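Mixed lot

A mixed lot is a group of unrelated goods sold, swapped or given away as a single item. The term comes from the auction trade, where it covers whatever was left after the good things were cataloged. It is also called a job lot, a box lot or, in the Ghumman market district, a "Tuesday" – a name whose origin is disputed and probably not worth the effort.

Contents

A typical mixed lot combines stationery, dry groceries, small kitchen goods and at least one box that has to be opened before anyone can say what it is. Packaged goods are preferred to loose ones, as they stack better and their barcodes lend the pile an air of commerce. The Warkutura Exchange, which has published lot lists every October since its founding, recorded 2,736 lots in its most recent season. Of these, 482 included a calculator. Demand for calculators remains unclear. 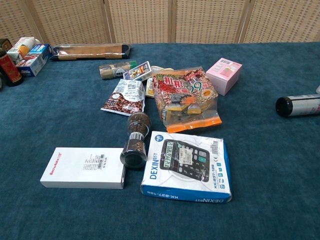 Does a mixed lot have to be bought whole?
Under the usual rules, the buyer takes everything or nothing. Splitting is allowed only after the sale, and any trading among buyers is their own affair.

Display

Lots are normally laid out on a covered table with a screen or curtain behind them. Carpet is popular as a covering because glass and tins don't slide on it. Traditional sellers put the most desirable item in front; the Civen school of display, set out by Natanael Sampaio in a pamphlet of 700 copies, puts it at the back, so that buyers must look at the snacks first. Sampaio later conceded that many buyers stopped at the snacks.

Pricing

Prices are set by the lot and seldom reflect the contents. The Titia catalog advises adding up the value of each item, halving it, and then accepting the first offer.

See also: Grab bag; White elephant sale; Pantry

Last revised January 1, 2026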